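Raised Crossings on Buvgate Road: Frequently Asked Questions

Last revised in June, after the second round of comments. Questions that came in more than once have been merged.

What is being proposed?

Five raised crossings on Buvgate Road between the Aigner Street junction and the rail bridge. Each one brings the roadway up to sidewalk level across its full width, with a ramp for vehicles on both sides. Two replace existing painted crosswalks. The other three are at places where people already cross and there is no marking at all.

Is a raised crossing the same thing as a speed hump?

No. A speed hump is there only to slow vehicles and has no function for people walking. A raised crossing has a flat top wide enough for the crosswalk, and the ramps do the slowing. It also removes the need for a curb ramp, so a wheelchair or stroller stays level from one side to the other. The edge of the sidewalk is marked with a tactile strip, as there is no drop to tell a blind pedestrian where the roadway starts.

How high and how steep will they be?

The flat top matches the curb, which varies along the road. The ramp slope is set separately for each site in the drawings. The two crossings on the bus route have longer, gentler ramps than the other three. Drawings can be viewed at the Bodora Building, second floor, during normal counter hours.

Who prepared the design?

Preteck did the survey and the drainage work. The layout was drawn in-house by Tülin Duman and checked by Rhys Harawira. Questions about levels and drainage go to Preteck through our office. Please don't contact their survey crew on site.

What traffic counts were used?

The weekday count at the rail bridge end recorded 1762 vehicles in twelve hours, both directions combined. The matching pedestrian count, taken at the informal crossing by the bakery, recorded 149 people. Counts were done while schools were in session. A comment asked why cyclists were left out of the second figure. They were counted on a separate sheet, and that sheet is with the drawings.

Why not install signals instead?

Signals were looked at for the Aigner Street end only. The junction is too close to the bus stop for the stop line to sit where it would need to, and moving the stop was rejected in an earlier study. At the other sites the vehicle flow is low enough that people would mostly cross against the signal. A raised crossing gives the pedestrian priority at all times and needs no detector, cabinet or power supply.

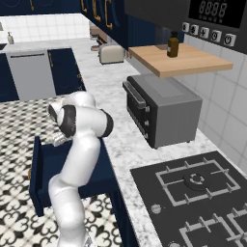
Standing water was the most common objection in the first round. Raising the roadway blocks the gutter, so water that now runs along the curb has to be picked up before it reaches the ramp. The revised drawings add an inlet on the uphill side of every crossing. At the bakery site the old pipe is too shallow to connect to, and a short new run will be laid to the manhole in the side street.

Will the inlets clog with leaves?

They can. The grates are the same pattern used on the rest of the road and will be on the same cleaning route. The inlet by the plane trees has been moved to the top of the list for fall.

Does this remove parking?

Yes, at three of the five sites. Parking is taken out on the approach side so that a driver can see a person waiting at the curb. On the exit side it is kept wherever the bus path allows. The loading bay outside the hardware store stays where it is but becomes shorter. Permit holders don't need to do anything, and permits remain valid in the whole zone.

What about emergency vehicles?

The fire department reviewed the ramp profiles and asked for one change, at the crossing nearest the station road. That ramp was lengthened. No crossing is placed within a turning path used by the ladder truck.

Will it be noisy for people living next to a ramp?

Noise from ramps comes mainly from empty trucks and trailers, and from drivers who brake late and then accelerate. Steeper ramps make it worse. Where a bedroom window faces the road directly, the ramp has been shifted so that it doesn't start in front of it. This wasn't possible at number 40, and the owner has been written to separately.

Doesn't vibration damage old houses?

We received a letter from Hüsnü Tatlı on this point, with photographs of cracked plaster. The soil report shows firm gravel along the whole length except at the rail bridge, where no crossing is planned. A condition survey will be offered to any property whose front wall is directly behind the sidewalk at a ramp. It has to be requested before work starts at that site.

What material will be used?

Asphalt ramps with a concrete flat top. Block paving was in the first version and was dropped. It looked better on paper, but blocks work loose under buses, and the patch repairs on Aigner Street, done in 2000, have needed relaying since.

How long will the work take?

Each site is built one half at a time, with traffic alternating past the closed half. Concrete needs curing time before it can be opened, and this sets the schedule more than anything else. Residents within one block get a notice through the door ahead of each closure. Driveways inside the work area will be blocked while concrete is curing, and the notice gives the hours.

Can the crossings be removed later if they don't work?

Technically yes, but the inlets would stay. Speeds and crossing counts will be measured again at the same points once all sites are open, and the results will be posted on this page.

Who do I contact?

For the drawings and parking, Sarla Dhillon. For access during construction, including disabled access to a property, Rhea Pangilinan. Both can be reached through the Bodora Building front desk. Written comments should give the crossing number shown on the plan, counted from the Aigner Street end.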